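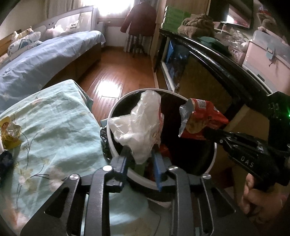
집안일 시연 대신 모아 드립니다, 스팀스테드 '킬틱스' 서비스 신청 접수 시작

2020년 11월 25일

가정용 로봇을 만드는 분들과 이야기를 나누다 보면 거의 빠지지 않고 나오는 하소연이 있습니다. 팔도 있고 모델도 있고 밤새 돌릴 컴퓨터까지 있는데, 정작 사람이 집에서 물건을 집고 버리고 개는 모습을 담은 자료가 모자란다는 것이지요. 실험실 탁자 위에 컵과 블록을 올려놓고 찍은 자료는 꽤 쌓여 있어도, 이불이 흘러내린 침대 옆에서 과자 봉지를 집어 휴지통에 넣는 자료는 구하기가 쉽지 않습니다.

스팀스테드(Stimstead)가 이번에 내놓은 '킬틱스(Kiltix)'는 바로 그 부분을 대신해 주는 서비스입니다. 훈련받은 작업자가 실제로 사람이 사는 집에 찾아가 손에 쥐는 그리퍼를 양손에 하나씩 들고 집안일을 하고, 그 과정을 카메라 영상과 손의 움직임 기록으로 묶어 고객사에 넘겨줍니다. 로봇을 현장까지 싣고 가지 않아도 되니 엘리베이터 없는 건물 꼭대기 층도 가리지 않는다고 하네요.

신청할 수 있는 작업은 모두 104가지입니다. 목록을 받아서 천천히 읽어 보았는데 생각보다 훨씬 소박해서 웃음이 났습니다. 바닥에 떨어진 포장지 치우기, 휴지통에 새 비닐 씌우기, 베개 제자리에 놓기, 인형 정리하기, 옷걸이에 외투 걸기, 서랍에 양말 넣기 같은 것들입니다. 우리가 아침마다 별생각 없이 하는 일들인데, 이런 일을 기계에게 가르치려면 하나하나 이름을 붙이고 시작과 끝을 정해 두어야 하는 모양입니다.

현장 운영을 맡은 쇼나 임리(Shona Imrie) 팀장은 그중에서도 쓰레기 버리기를 가장 아낀다고 했습니다. "과자 봉지는 얇고 미끄럽고, 집을 때마다 모양이 달라져요. 휴지통에 이미 뭐가 들어 있느냐에 따라 넣는 방향도 바뀌고요. 처음 오신 작업자분들이 제일 쉬울 줄 알고 고르셨다가 한참 고생하시는 작업이 이거예요." 임리 팀장은 첫 방문 때 집주인에게 청소를 미리 해 두지 말아 달라고 부탁하는데, 그래도 다들 조금씩은 치워 놓으신다고 합니다. 손님이 온다는데 그 마음이야 어느 나라나 비슷하겠지요.

요금은 기본 묶음이 2,397유로부터입니다. 작업 한 가지를 골라 시연 400회를 받는 구성이고, 방 종류는 침실과 거실, 주방 가운데서 고를 수 있습니다. 시연 1,000회짜리 큰 묶음은 작업 종류와 집의 수에 따라 따로 견적을 내 줍니다. 어느 쪽을 고르든 영상과 좌우 그리퍼의 위치, 손가락이 벌어진 정도가 같은 시간축에 맞춰져 들어오고, 실패한 시연도 지우지 않고 표시만 해서 함께 보내 줍니다. 실패 자료가 필요 없으면 신청서에서 빼 달라고 적으면 됩니다.

자료를 확인하고 내려받는 곳은 '칼루라(Kallura)'라는 웹 화면입니다. 시연을 작업별, 방별로 골라 볼 수 있고 마음에 들지 않는 것에 메모를 남기면 담당자가 확인한 뒤 다시 찍어 줍니다. 시험 계정으로 잠시 둘러보니 화면은 깔끔한 편이었지만, 검색창이 영어만 알아듣는 점과 긴 영상을 앞뒤로 넘길 때 조금 버벅이는 점은 아쉬웠습니다. 한국어 메뉴는 준비하고 있다는데 언제 나올지는 아직 정해지지 않았습니다.

집 안을 찍는 일이다 보니 사생활 문제도 물어보았습니다. 거주자는 촬영 전에 찍지 않을 방과 물건을 정할 수 있고, 가족사진이나 우편물처럼 알아볼 만한 것은 납품 전에 흐리게 처리합니다. 촬영이 끝난 뒤 마음이 바뀌면 납품 전까지는 자료를 빼 달라고 요청할 수도 있습니다. 벽에 걸린 거울이 의외로 까다로워서, 거울이 있는 방은 검토 담당자가 영상을 한 번 더 본다고 하는군요.

첫 촬영은 스팀스테드의 사무실이 있는 살세도(Salcedo) 지역의 가정에서 진행되고, 다른 지역은 내년 3월부터 차례로 열립니다. 고객사가 직접 집을 섭외해 둔 경우에는 그보다 일찍 방문 일정을 잡을 수도 있으니 신청서의 비고란에 적어 두시면 좋겠습니다. 맛보기 자료는 칼루라에 가입하면 무료로 받아 볼 수 있고, 침실에서 찍은 포장지 치우기 시연이 들어 있습니다.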